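Category: Bench Notes / Coatings
3 min read

Saturday, 7:40 a.m. start

Continued the matte table coating problem. The gray we have been using on the work surfaces burnishes. Any spot that gets rubbed day after day goes shiny, and wiping it down with solvent does not bring the flat look back. Ngọc Vũ asked for a finish that stays dull under side lighting and can be touched up locally without a visible patch edge.

Two candidates on the bench: the Zuvska two-part flat, and the Sesley waterborne with extra matting agent. Panels are scrap MDF, sealed, sanded to 320, primed with the usual Jatosmont primer. Sprayed Thursday night, left on the rack by the window.

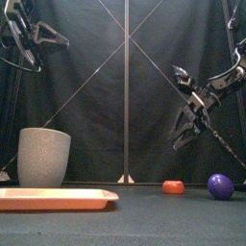
Burnish test first. Felt block with a fixed weight, 800 strokes per panel, same operator, dry. The Sesley panel had a visible track by the halfway check and it got worse from there. Gloss reading in the track was clearly up on the untouched margin. Zuvska held better. There is a faint track if you get your eye down low, none from standing height.

Suspect the Sesley is over-loaded with matting agent. The film felt chalky at the edges and a fingernail left a mark. Lu thinks it was under-cured and wants it re-run after a full week. Fair point. Keeping both panels, labeled on the back.

Color next. Flat paints photograph darker than they look, and dark grays drift green or blue depending on the lamp. Checked the swatches under the north window, the overhead tubes and the warm clamp light. Zuvska leans slightly green under the tubes. Can live with that.
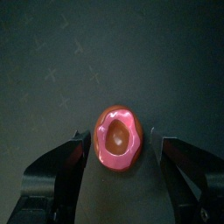

Toy donut, pink icing, on the dark gray-green surface.

Touch-up test. Cut a shallow scratch in each panel, filled, sanded to 400, then dabbed with a foam brush. Foam leaves a raised rim on the Zuvska as it flashes off fast. Thinned it a little further and stippled instead, which was better. Sesley touches up nicely, the one thing it does well. No patch edge that I could find after drying.

Solvent wipe: isopropyl on a white rag. No color transfer from Zuvska. Light gray on the rag from Sesley, again possibly cure.

Pot life of the mixed Zuvska was shorter than the can says. It was stringing in the cup well before I finished the second batch. Mix less.
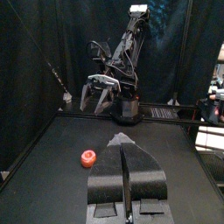 Black gripper fingers, matte finish, slight sheen along the rounded edges.

To do:
- re-run Sesley after full cure, half the matting agent
- 700 grit pad on the Zuvska track, see if it evens out
- order more foam brushes, the narrow ones
- ask Lu where the second gloss meter tile went

Cleaned the gun, stopped at 3:15 p.m.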